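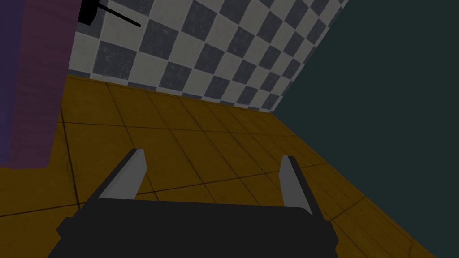
Wrist view in the sim kitchen, gripper open, nothing held yet.

Collecting demos in sim, the quick version

Writing this up fast before I forget what I did. Covers recording demonstrations in a simulated kitchen with the wrist camera, for training a pick and place policy. I'm using Skallbridge for the teleop side and Softić to pack the episodes. If you use something else the steps still mostly hold, the menu names won't.

What you need

A working sim install with at least one kitchen loaded
A controller of some sort. Gamepad is fine. Keyboard is misery
Disk space, more than you think
Free afternoon

Step 1. Pick one task and write it down

One sentence. "Pick up the mug and put it in the sink." Put it in the task field before recording, same wording each time. I had "put mug in sink" and "place the mug in the sink" in one set and Softić split them into two tasks. Took ages to merge.

Step 2. Check the wrist view

Open the wrist camera on its own, full window. You want both fingers in view with the gap between them clear, and a decent bit of floor or worktop past the tips. If the gripper body fills more than the bottom half, tilt the camera up a little and save the mount. Don't touch the mount again after that. If you do, new dataset.

The view will be steep and everything runs off at a slant. Fine. Leave it, the arm is going to be at odd angles for most of the task anyway.

Dim kitchens: bring the light up until you can tell the fingers from the gripper body at the size you'll train at. Look at it small! Things that look ok full screen turn to mud.

Step 3. Randomise

Under Scene > Variation turn on floor, wall and cupboard textures. Object position too, but keep the range small to start with. Some combos come out loud, yellow floor tiles with a checkerboard wall, that sort of thing. Keep them. The policy needs to stop caring about the walls.

Lighting variation I leave off untill the first training run has gone through.

Step 4. Record

Reset the scene
Wait for objects to settle
Press record, then move
Approach, grasp, lift, place, let go
Back off a bit
Stop

Start with the gripper open every time. If it starts shut in half of them you get a policy that dithers at the beginning.

Go slow but don't stop. Long pauses are the worst thing in the data, the model learns to sit there. If you need to think, bin it and go again. I trim anything where the arm sits still for 3 seconds or more.

Early frames with no target in view are ok. Just don't swing the wrist about hunting for it. Use the overhead window to work out where it is, then go there in one move.

Step 5. Mark good or bad straight away

There's a prompt after each episode. Use it then, not later. I left a whole Saturday's worth to go through in the evening and couldn't remember what had been wrong with half of them.

Bad means: dropped it, knocked something over, went through the worktop, grasp only held because the physics glitched. A fumbled grasp you recovered from is good, keep a few of those.

Step 6. Export and look

Export from Softić, wrist camera plus joint states plus gripper state. Then play back 14 episodes at random. Gripper signal should change when the fingers do. If it's late, the sync box wasn't ticked and you need to re-export (not re-record, phew).

How many

I aimed for 200. First batch, 57 got thrown out, nearly all for pauses. Second batch went much better once my hands knew the controls.

To do: notes on the Kokmont loader, which wants the camera frames in a diffrent order. Will add when I've got it running.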